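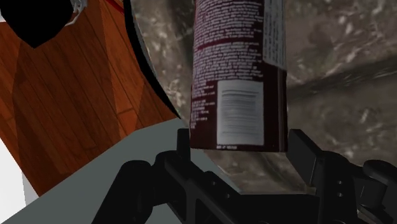
Best tide for finding beach agates near Wendano?
Posted by Aba Dramani

Hello all! My sister and I are driving out to Wendano in October with our two dogs and a thermos, and we'd dearly love to bring home a few agates. We tried last year and came back with a pocketful of very ordinary quartz (pretty enough, mind you). Should we be there before low tide or after? And is the north end worth the walk?

Theophilus Gyamfi
Welcome, Aba! I've been poking along that shore for 9 years and I still get excited every time. Start 2 hours before low and follow the water out – the fresh gravel at the edge is where I have my best luck. Walk toward the sun if you can, as agates glow a bit when the light comes through them and quartz mostly looks cloudy. The north end is lovely, but it's a slow 40 minutes over cobbles, so wear proper boots and keep an eye on the time coming back. After a good blow the gravel gets turned over and it's a whole new beach. Do check the local rules on collecting before you fill a bucket!

Kwame Ayaaba
north end is overrated imo. try the creek mouth at Irness

Vitória Arruda
I'd second Irness, and there's easier parking for the dogs too. Bring a spray bottle, dry agates all look like gravel to me.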